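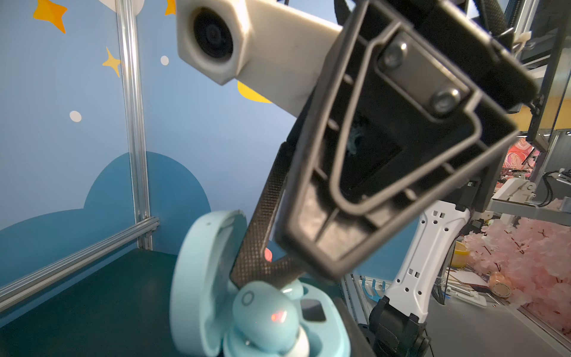
One member of the Astden club wrote to ask whether the Vunon scoreboard would survive a full evening of volleyball without someone having to restart it between sets. The question was put to this office in October and the present review is the reply.

The Vunon is a portable electronic scoreboard supplied by Restumo. It is sold as a single unit with a handheld controller, a mains lead and a carrying bag. The club paid £109 for it. Testing took place at home matches in the sports hall, with the board placed on the scorer's table opposite the benches.

Setting up

The board stands on two folding feet and needs no tools. The controller must be paired each time the unit is switched on, and the printed instructions do not make this clear. Scorers who held down the set button until the display flashed had no further difficulty. The bag is a tight fit once the mains lead is inside.

Use during play

Points are added with one press and removed with a longer press. The delay between the press and the change on the display is short enough not to trouble the players. Set totals are shown in smaller figures beneath the main score and are hard to read from the far end of the hall — spectators in the back rows relied on the announcer. Time-outs are recorded by a row of lights on each side.

The deciding set is handled poorly. The board does not recognise that it is played to 15, and the end-of-set signal has to be given by hand. The change of ends at eight points must also be entered manually, and on one occasion the scores were swapped without the team names. The match was held up while the referee checked the paper sheet.

Battery and sound

The battery lasted through 3 matches played one after another, including one that went to five sets. No restart was needed. The buzzer has two levels. The lower was sufficient for training and the higher was used for all league fixtures.

Comparison

The club's previous board, an Akinola, was heavier and ran only from the mains, but its set totals were larger and its controller was connected by cable. Members who had used both preferred the Vunon for away fixtures and the Akinola for the main hall.

Assessment

The Vunon is suitable for junior and regional matches where a paper score sheet is also kept. It is not recommended as the only record of a match. Clubs ordering from Restumo should ask for the larger carrying bag, sold separately.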